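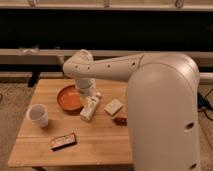

The last bus from Jamlow to Illton leaves at 19 minutes past six, and Hafiz Subramaniam has missed it often enough to know the walk home. It takes him two hours. He began keeping notes on the route in October, after the evening service was cut.

"I wrote down who was waiting when it didn't come," he says. "Cleaners, mostly, and students from the college. People who finish at seven."

His notebook became a petition, which has 578 names so far. Jamlow has 1,430 residents, and he thinks many of them haven't heard about it yet. He doesn't use social media and has gone door to door instead.

"You get a cup of tea and a long story about a hospital appointment," he says. "I put the stories in as well. The council asked for numbers, but they can have both."

What he wants is modest: one bus at half past seven and another at nine, on weekdays only. He has worked out a timetable that uses the vehicle now parked overnight at Bakke.

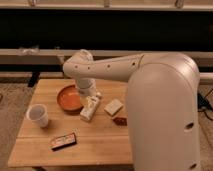 Bakke has its own worries about the plan, and one woman at the stop there said she would sign only if the early bus stayed exactly as it was. Subramaniam says it would.

"I'm not touching the mornings," he says. "The driver would start later and finish later — that's a second shift, and yes, it costs money."

He has delivered leaflets to 400 homes and has the Illton side still to do. He plans to go on foot.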